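4. Fitting the Sign Tray to the Wall Rails

Read this section through before lifting the tray. The Ondura fascia sign is supplied with two wall rails, a folded tray and a bag of Tekton fixings. Trays over 80 inches long need two people.

4.1 Mark a level line across the shop front, 106 inches above the sidewalk. Check local rules first, as some towns ask for more clearance.

4.2 Hold the upper rail on the line and mark the holes. They are spaced 18 inches apart.

4.3 Drill the holes, brush out the dust and push in the plugs. Fix the rail hand-tight only.

Note: On old brick, keep the holes out of the mortar joints. If a hole lands on a joint, slide the rail sideways and mark again.
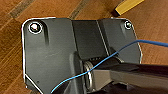 4.4 Fit the lower rail in the same way, using the spacer strip to set the gap. Tighten both rails, working from the center out.

4.5 Lift the tray onto the upper rail and let the bottom edge drop over the lower one. Leave a gap of about 3 inches at any downspout or door frame.

CAUTION: Do not let go of the tray until both end screws are in. It can slip off the upper rail in wind.

4.6 Drive the end screws, then the screws along the bottom return. Leave the protective film on the painted face until all lettering is in place.

Note: Halás and Titham letter sets use different templates. Check the label on the tube before taping one up.

Go to Section 5 for lettering.

Revised 29 May 2019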